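Notes on resoling, second attempt

My brown brogues came back from Bretton last week with a new welt, new heels and a bill for £253. The uppers are eleven years old and in fair order. A new pair from the same last is listed at £409, so the repair still makes sense, though by less than it used to.

I had asked for an oak-bark leather sole. The sole fitted is leather, closed channel, with the stitching hidden under a flap. Thickness at the waist is the same as before. At the forepart it is slightly heavier, and the shoe is stiffer for it. I expect this to ease after a few weeks of wear.

Two things I would ask for differently next time:

- Flush metal toe plates fitted at the same time, before the sole has been walked on.
- Heels with a rubber quarter only, as the full rubber top piece looks thick from the side.
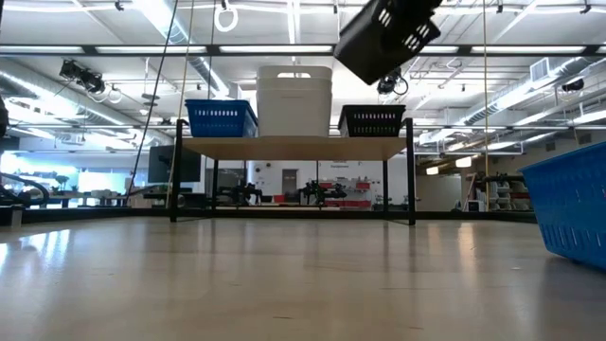

One reader, Ollham, wrote in after the last post to say that a rubber sole is the sensible choice for anyone who walks to work, and that leather in an English winter is vanity. I take the point about grip. On wet paving a new leather sole is poor until the surface has roughened. Against that, a studded rubber sole changes the line of a formal shoe, and I wear these with a suit.

My compromise is rotation. The brogues are worn on dry days, never two days running, and go on cedar trees as soon as they come off. For rain I keep a pair of Arruda derbies on a thin rubber sole, 7 in the maker's sizing, a half size down from my usual. They are plain and a little wide in the toe – acceptable under a trouser with a full break, less so with anything narrow.

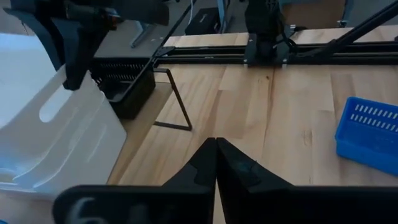 ## Polish and cream

I have stopped using wax on the whole shoe. Cream goes on the vamp and quarters every fifth wear or so, and wax only on the toe cap and heel counter, where the leather does not flex. The Jiva cream in mid brown is close to the original shade but dries a touch red. Neutral over the top does not correct it. A thin coat of dark brown does.

Laces are next. The present ones are round, waxed and 5 cm too long.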